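Print this page | E-mail this thread

Moving cross-country by car, two drivers, how many nights?

parri_bound
We're leaving Korance for Vovska in September, me and my sister. One car, no truck. I planned on four nights on the road and she says six. Most of our stuff went ahead by freight, so the car only has clothes, the cat and whatever is left in the bedroom. Bathroom things are what I'm packing now.

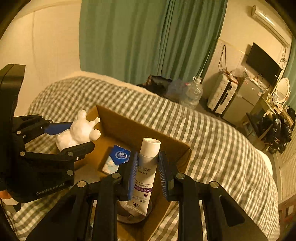
Do you need to book motels ahead in September? Book the first night and the last night, and leave the middle open so you can stop when you're tired.

mudflap77
Six. We did that drive in four and I don't remember any of it. The stretch after Rondis is slow, one lane each way for 68 miles, and you will get stuck behind a camper.

Hashini Dissanayake
I disagree with mudflap. Four is fine with two drivers if you're out by 6 a.m. and switch every couple of hours. Extra nights cost money. I paid 177 for a plain room near Parri last fall and the ice machine was broken.

mudflap77
With a cat though? Ours cried for up to 18 hours total. You want shorter days.

Hashini Dissanayake
Fair point on the cat. I'd still say five at most.

parri_bound
The cat is old and sleeps in the car, so I'm less worried about her. My sister wants to see the lake at Rondis, and that's really where the six comes from. I told her one extra night if she does the morning driving. She hasn't agreed yet – she isn't a morning person.

What I'm stuck on is the last bits of packing. I keep finding small stuff after I think a room is done.
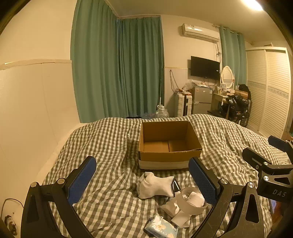

I'd like to keep the back seat clear on one side so whoever isn't driving can lie down. That means no more than three boxes back there, plus the carrier.

gravel_road
Put one box by the door with what you need the first night and load it last. Sheets, towels, phone charger, can opener. We got to our new place at 11 p.m. and had to unload half the car to find a pillow.

mudflap77
Seconding that. And get gas in Rondis even if you have half a tank.

parri_bound
Ok, five nights, one of them at the lake. She said yes to mornings if I buy the coffee.

14 comments | 3 shares

Related threads
Shipping books by freight or mail
Cats in motels, what to ask first
Is the lake road at Rondis open in the fall?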